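Picnic crockery, or how I finally sorted the summer bowls

Posted in April 2022 by Tímea Vass
Filed under: Home, Kitchen, Small jobs

So the crockery shelf has been done, and I am ridiculously pleased with it! I have been putting this off since October, when we moved everything into the kitchen in a hurry and I shoved the bowls wherever they would go. All winter long I had to lift out four things to reach the one I wanted, and every time I did it I promised myself I would sort it out at the weekend. You know how that goes.

The plan was simple. Everyday bowls stay on the open shelf, and the lighter things we use for eating outside go together in a clear plastic bin that I can carry out to the garden in one trip. I love a clear bin. I had a lovely wicker hamper for years and never once remembered what was in it, so we would get to the bottom of the garden and find we had plates and no cups. With a see-through one I can check from the kitchen door.

I started with the bowl, because if the big one doesn't go in then there is no point carrying on. A bit of a tilt and in it goes – after that you fit the small dish into whatever corner is left, and the yellow cups wait beside it.
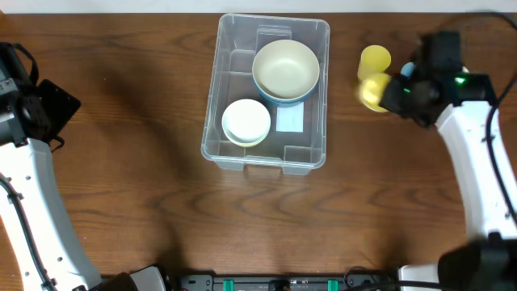
Cups are always the awkward bit, I find. My mum used to roll hers in tea towels and I have started doing the same for longer trips, which means you also have tea towels when you get there (and you will want them, trust me). For just going down the garden I don't bother. They can rattle about a little, it's only fifty steps and I walk slowly when I'm carrying pudding.

I did go and look at bins in the shops first and came home with nothing. The Wulholm one had a lid I adored but it was far too shallow, and the Miranda was so deep that I could barely reach the bottom of it! In the end I used one we already had, which used to hold craft bits. The craft bits are now in a shoe box and I will deal with them another day.

Then came the fun part, which was choosing what stays out. I am very fond of colour on a table. We had plain white everything when I was growing up, and the first thing I bought for my own kitchen was a blue bowl from a market stall. It went everywhere with me until I dropped it on a stone floor, and I have been buying blue bowls ever since to make up for it. But I do think they look their best next to something pale. A whole row of blue is a bit much, and a whole row of cream looks like a canteen, so I tried them side by side on the table before anything went back up.

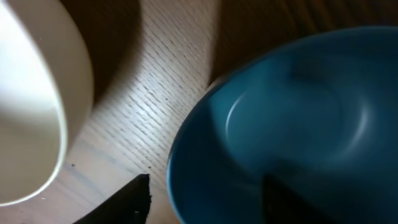
Anyway, the shelf now goes big bowls at the bottom, cereal bowls in the middle and the odds and ends at the top, where only I can reach them. Salad is going to be such a treat this year. I want to do the cucumber one with dill and soured cream, and a huge tomato one with too much garlic, and I'm already thinking about new potatoes.

Next job is the cutlery drawer, and I am a bit frightened of it. If anyone has a good way of keeping the wooden spoons from jamming it shut, please leave me a comment!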